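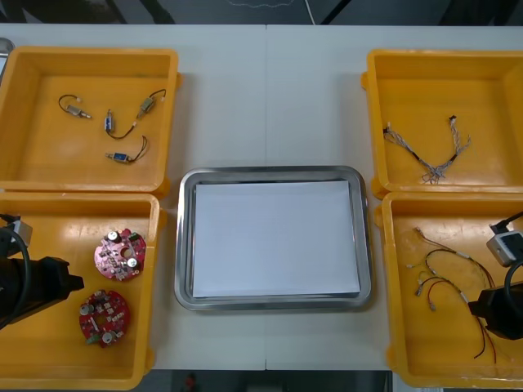
Wie viel Papier lässt sich in einem Institutsgebäude einsparen, wenn der Duplexdruck als Standard eingestellt wird? Im untersuchten Zeitraum sank der Verbrauch von 194 auf 159 Blatt pro Arbeitstag, also um 18 Prozent.

## 1 Aufgabenstellung

Im Rahmen des Projektmoduls wurde der Papierverbrauch am Standort Meden erfasst. Zu klären war, ob eine geänderte Voreinstellung der Druckertreiber ausreicht oder ob zusätzlich ein Druckkontingent erforderlich ist. Betrachtet wurden 5 Abteilungsdrucker, nicht jedoch der Großformatplotter im Erdgeschoss und die Arbeitsplatzgeräte der Verwaltung.

## 2 Vorgehen

Die Zählerstände wurden täglich um 17 Uhr über die Weboberfläche der Geräte ausgelesen und in eine Tabelle übertragen. Phase A (Voreinstellung einseitig) und Phase B (Voreinstellung beidseitig, lange Kante) umfassten jeweils 20 Arbeitstage. Die Umstellung erfolgte zentral über den Druckserver Tomar. Die Nutzer konnten die Einstellung pro Auftrag zurücksetzen. Eine Ankündigung per Rundmail gab es nicht.

Für die Auswertung wurde das Protokoll des Abrechnungssystems Narov herangezogen. Es speichert Seitenzahl, Farbmodus und Duplexkennzeichen, keine Dokumentnamen. Aufträge mit nur einer Seite wurden gesondert ausgewiesen, da der Duplexdruck hier keine Wirkung hat.

## 3 Ergebnisse

| Kenngröße | Phase A | Phase B |
|---|---|---|
| Blatt pro Arbeitstag | 194 | 159 |
| Blatt gesamt | 3.880 | 3.180 |

In Phase B wurden 82 Prozent der mehrseitigen Aufträge beidseitig ausgegeben. Die übrigen Aufträge entfielen überwiegend auf Klausuren und Formulare - beide werden laut Vorgabe des Prüfungsamts einseitig gedruckt.

Am Gerät im zweiten Obergeschoss kam es in Phase B häufiger zu Papierstau. Nach dem Wechsel auf die Papiersorte Jusix trat der Fehler nicht mehr auf. Ein Zusammenhang mit der Luftfeuchte im Lagerraum wurde nicht geprüft.

## 4 Bewertung

Die Voreinstellung allein erzielt eine messbare Einsparung ohne laufenden Aufwand. Ein Kontingent wird auf dieser Grundlage nicht empfohlen. Einschränkend ist anzumerken, dass Phase B in den Juli fiel und die Vorlesungszeit nur teilweise abdeckt. Der saisonale Anteil am Rückgang lässt sich aus den vorliegenden Daten nicht bestimmen.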